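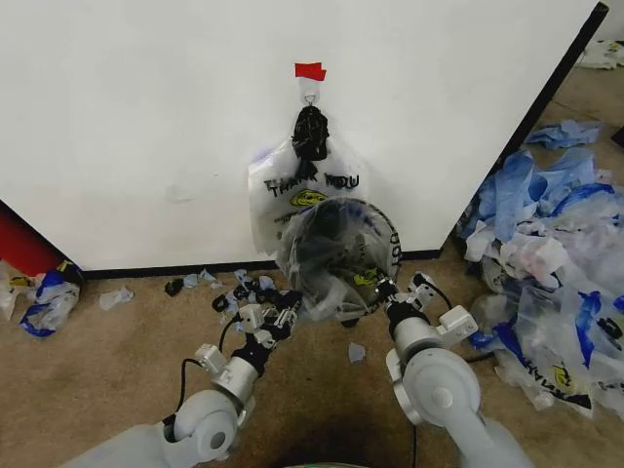 4.2 Where bags are kept between first and second use

The diary returns cover 187 households in Ketau and Verine over a period of 9 weeks. Each household received a fixed allotment of numbered shopping bags at the start of the period and recorded every later use of a numbered bag, along with the place where it had been kept since the previous use. The section above dealt with how often bags were reused. The present section deals with storage, which earlier work has mostly treated as a background condition. Morsy and Abou Zeid, for instance, recorded the number of bags in each home but not their location, and El-Sayed grouped all indoor locations under one code.

We used four storage codes. "Nested" means that bags were kept inside another bag. "Loose" means that bags lay in a drawer, cupboard or box without any container of their own. "Hung" means that a bag was suspended by its handles or by some other part from a hook, knob, rail or nail. "Carried" means that the bag was kept in a coat, a vehicle or a personal bag. Where a household moved a bag between two codes during the same interval, the code that applied immediately before reuse was retained. A bag hung for use as a waste liner was coded as being in use and left out of the storage totals until it was taken down.

Nested storage was the most frequent code in both towns. It was also the code with the longest interval between uses. Respondents tended to add to the outside of the nest and to draw from the same place, so that bags near the center were rarely reached. Several diaries contain numbered bags that were entered once, placed in a nest in the first week and not recorded again. These bags were not lost, as the closing inventory found most of them still in the home. We treat them as dormant stock and exclude them from the interval calculations, although they remain in the household totals.

Hung bags behaved differently. They were few in number in any given home, but they returned to use sooner than bags under the other indoor codes. Two readings are possible. The first is that a bag on a hook is visible and within reach, and is therefore taken first. The second is that people hang a bag when they already intend to use it again soon. The diaries do not allow us to separate the two, and the follow-up interviews conducted by Alaoui in Benmoussa gave support to both. One respondent kept a single bag on the back of a kitchen door "so it goes out with me." Another had hung a bag of clothespins in the hallway in spring and had stopped noticing it.

The type of fixing also varied more than we had expected. Door knobs and existing coat rails were common, and so were small hooks with a backing fixed to a smooth vertical surface. Some of the latter had been reinforced at a later date with tape or string. Figure 3 shows a translucent white bag on a white panel below a thin metal hook; red tape covers the top of the hook's backing, and a bundle of black plastic hangs directly under the hook. We recorded reinforcement where a respondent mentioned it but did not test the load that any fixing could hold.

Figure 3. Translucent plastic shopping bag hanging beneath a taped hook.

Mixed hanging points, where film of more than one kind is hung together, raise a coding problem. Under our scheme only numbered bags are counted, and other plastic sharing the same hook is ignored. This keeps the totals consistent across households but understates the amount of material held at each point. El Fassi has proposed weighing everything found at a storage point instead of counting items. Weighing would solve the problem for hooks and drawers, but it would be difficult to apply to nests without taking them apart, which in turn would disturb the order in which bags are drawn.

Of the 900 diary pages that could be read in full, 600 named a storage place precisely enough to be coded without a follow-up call. The remaining pages used general terms such as "kitchen" or "in the usual place." The calls settled most of these. Pages that stayed unclear were assigned to no code and are reported separately in the appendix. Their share was higher in Verine, where the Wivo diary booklet was issued in its older layout with a narrower column for location. We have not corrected for this difference.

Carried bags were reused most often of all, but the comparison with indoor storage should be read with care. A bag kept in a vehicle is available on every trip made in that vehicle and on no other, and households without a vehicle could use the code only for coats and personal bags. Section 4.3 repeats the interval calculation for the two groups of households separately.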